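Hilo: dos semanas comparando pinzas y ya tengo opiniones sobre el pan de molde

1/ Martes 3 de enero. El año empieza con dos juegos de dedos, los Broswood y los Wynne, y una tarea que mi sobrino de cinco años resuelve sin mirar: coger una rebanada de un plato.

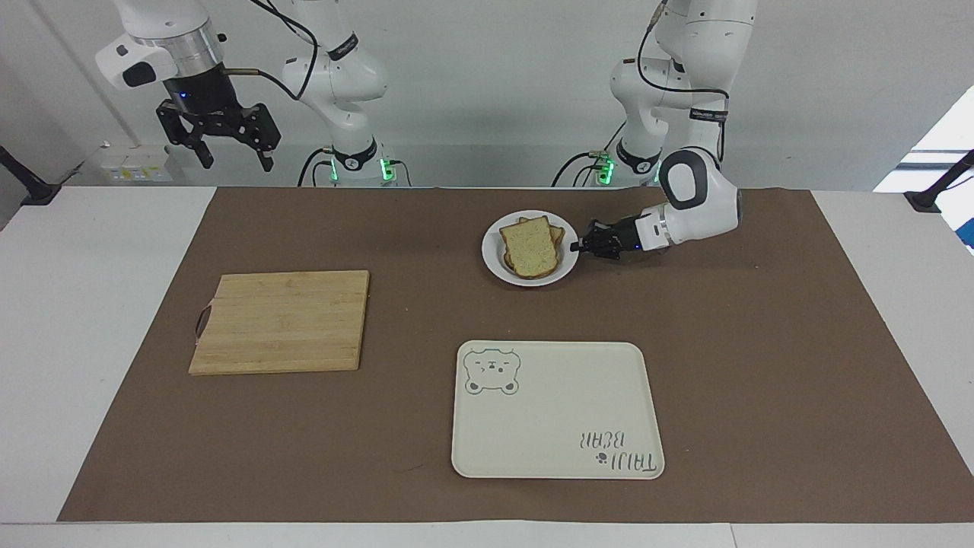

La pinza izquierda, a la altura del borde del plato. La derecha, en alto y abierta.

2/ El catálogo de Broswood promete repetibilidad, rigidez y no sé cuántas virtudes más. Del pan no dice nada. Se ve que en su laboratorio no desayunan.

3/ Método: 50 intentos por juego de dedos, mismo controlador, misma velocidad. Cuenta como bueno si la rebanada llega entera a la tabla. "Entera" lo decide Khrystyna-Mariia Nazarenko, que es muy estricta con las migas.

4/ Broswood: 80 % de aciertos. Los fallos son casi siempre iguales, la punta choca con el borde del plato y el brazo se para muy digno a esperar que alguien lo rearme.

5/ Wynne: agarra más, pero aprieta como quien saluda en una entrevista de trabajo. Bajé la fuerza en el controlador Skodbridge y mejoró. La bajé un poco más y el pan se fue al suelo.

6/ Lo que más tiempo me ha comido: la calibración de la cámara. Un error de unos 2 mm en altura y ya estás pellizcando loza.

7/ Me preguntan por los dedos blandos de Vulstead. Pedidos en agosto. Siguen "en preparación".

8/ Mañana, la bandeja del oso. Tiene el borde muy bajo y le tengo más respeto que al plato. Si alguien ha cogido cosas planas con dedos rígidos sin usar ventosa, que me escriba.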